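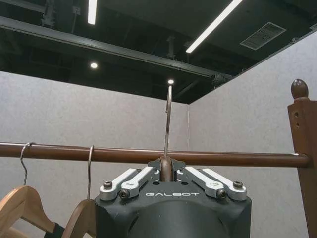
According to Trudy Cosgrove, a coat hung on wood keeps its shoulders and a coat hung on wire keeps a grudge. Few writers on the wooden clothes hanger have put the case more briefly, though several have tried at length.

The wooden hanger consists of a shaped bar, a neck and a metal hook, and is normally used on a rail or freestanding rack. Heavier garments such as overcoats are its usual load. The Estance pattern, sold in boxes of 40, was for years the standard in small hotels, whose guests regarded it as included in the price. Later models with captive hooks ended the practice and were widely disliked.

Open racks do the work of a wardrobe without the doors - or the privacy. Hatsue Nakajima's survey of rented rooms, published in April, recorded 3,805 hangers, many of them holding nothing at all.
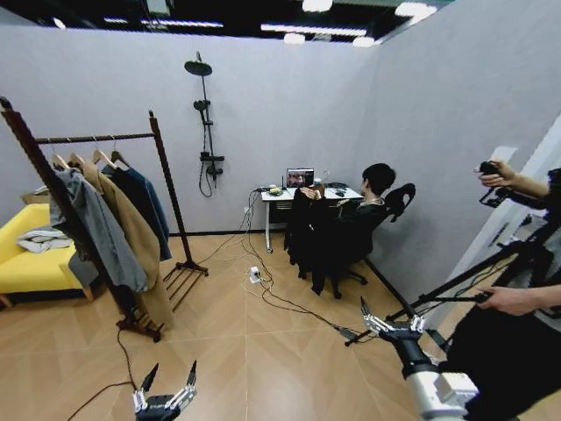
Coats on a dark brown wooden rack, with a yellow sofa behind.

See also: Coat rack; Valet stand; Wardrobe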